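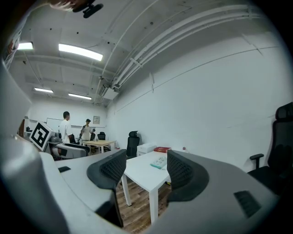

Drakero wants its robots to learn housework the slow way

Drakero has spent the month of August teaching machines to tidy up, and the machines are said to be coming along. The humans doing the teaching have mostly learned that they are not very tidy.

The company's method is simple enough to explain at a party. A person takes a two-fingered gripper in one hand, with a camera fixed to it, and does a chore: lifts a cloth, moves a book, puts both back where they came from. Software called Potex turns the recording into something a robot arm can copy. Then the person does it again.

"You find out how many ways there are to pick up a cloth," said Lilian Lyimo, who leads the demonstrations. "I have strong opinions on that now. My family has asked me to keep them at work."

Each trainer records 180 demonstrations of a chore before the software gets a look at it. Sessions are held to two hours, a limit set after complaints about sore wrists and, in one memo, "loss of interest in cloths."

Rival Wundiner prefers remote control, with an operator steering the arm through a headset. Drakero engineer Abdelghani Filali has tried both and calls the headset "very impressive, if you like feeling seasick next to a table."

Seven chores are on the current list. Folding was added in the spring, removed, and added again. The first arm trained on the recordings goes to Mabula, a chain of guesthouses, which has agreed to let it loose on two rooms. Guests will not be in them at the time.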